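Moving the bread day

I used to bake on my day off and it ate the whole day. Since February I have been mixing the dough after supper and leaving it in the fridge overnight. At 7 in the morning it goes on the counter while I shower, and it bakes while I read the mail.

The recipe is from a booklet printed in Prosser in 1921. It came in a box of kitchen things I bought at a yard sale. It calls for lard and a "quick oven," with no temperature given. I use butter and 400 degrees. The first two batches were pale on the bottom, so now I set the pan one rack lower.

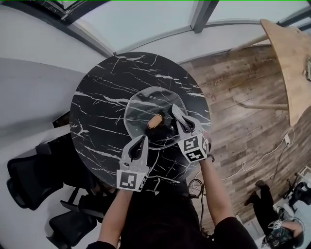

Flour made more difference than I expected. The store brand gave me a slack dough that spread sideways. I switched to Nivinar bread flour, which costs a dollar more a bag, and the rolls hold their shape. I also cut the sugar in half. My family noticed and asked for it back, so we settled on two spoonfuls.

The rolls keep for two days in a tin. After that I slice them and dry them in a low oven for soup. The freezer works too, but they need to be wrapped twice or they pick up the smell of onions.

Next I want to try the rye on page 12. It needs a starter, and mine died over the holidays.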